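January 20, 2022

I got to the Plekthorpe reading room a bit early this morning, mostly because I wanted first pick of the new tables! They went in over the holidays, and if you remember the old ones (wobbly, sticky, one of them propped up on a phone book) you'll understand why I was excited.

The tops are pale wood with long, fine grain, and the woodshop at Stumik did the work for $775 a table. Each one comes with a couple of gray mats so people don't set mugs straight down on the finish. Maeve Cronin, our librarian, picked the mats herself and says the striped ones beat the plain ones by a mile.
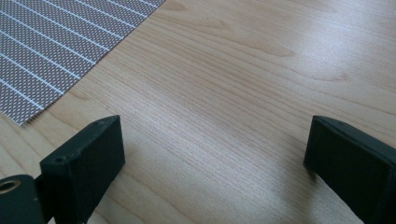
I'm with Maeve on the stripes, for what it's worth. She also told me the room has been open to readers since 1861, and that the last set of tables came secondhand from a school in Privholm — which explains all the initials carved underneath.

Two of the old tables are still looking for a home. They're free if you can haul them, so call the front desk before the end of January. The map collection (all 400 sheets of it) moves back downstairs next week, and the big table by the window will be saved for anyone who wants to spread one out. Please keep your coffee on the mat!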